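4. Sorting and packing a mixed gift box

This section covers packing small mixed goods into the Seltska box. Read section 3 first if the box has not been folded.

4.1 Prepare the table

1. Lay the Orkis felt cover on the table and smooth it from the middle outward. Felt keeps slick wrappers from sliding.
2. Set everything out in a single layer. Leave the near half of the table clear for the open box.
3. Turn labels and barcodes face up.

Note: The felt cover picks up crumbs. Brush it after each session. Do not machine wash. 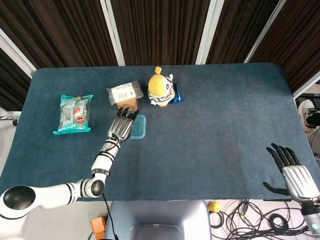
4.2 Pack the box

1. Start with cardboard boxes and anything in a rigid wrapper. Place them flat on the bottom.
2. Add shallow plastic containers next. Small packets can go inside a container if the lid still closes.
3. Put plush toys in a corner, face up. They can be squeezed a little to fit.
4. Lay snack bags on top, flat side down. Keep the crimped ends away from the box corners.
5. Check the weight. The limit is 1260 g for the small box and 3000 g for the large one.
6. Close the flaps and seal with a Gindberg strip. Press for 8 seconds.

CAUTION: Do not push down on sealed snack bags to close the lid. The seams can split. Take an item out or move to the large box.

Note: If the strip lifts, peel it off and use a new one. Strips cannot be reused.

For boxes that will be mailed, continue to section 5.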